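Household robots still slow on soft goods, Curnon trial finds

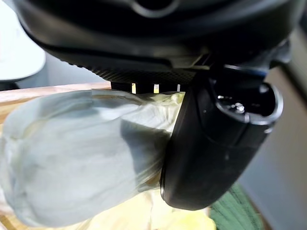

A gripper holding a plastic-wrapped item, with yellow and green cloths beneath.

Robot arms can now put away a good share of ordinary household items, but wrapped and folded goods continue to hold them back, according to results released in May by Curnon, an automation firm based in Diltitz.

The company logged 571 pick-and-place attempts at its test flat in Sunau. Of these, 515 ended with the item in the correct place. Most of the failures involved textiles or goods in thin plastic film.

Film is difficult for two reasons. It reflects light unevenly, which upsets the depth reading, and it moves independently of whatever is inside. A finger may close on a fold and lift only the wrapping. Curnon's control software checks the grip after a short lift and tries again if the load reading is too low.

Speed remains the larger problem. Clearing a mixed table took the arm 50 minutes. The firm has set no target for home use, and says the present rate would be acceptable only where the work can run unattended — overnight in a laundry or a stockroom, for instance.

Sukprasert, a housewares wholesaler, is to run the same system on its returns bench later this year. The bench handles bagged linen and small boxed goods. Staff will continue to open and inspect each return, and the arm will sort the checked items into bins. The trial is planned to last 70 working days.

Curnon said folding was outside the scope of both trials. A revised finger pad with a softer face is in preparation and will be fitted before the Sukprasert work starts. No price has been given for the system.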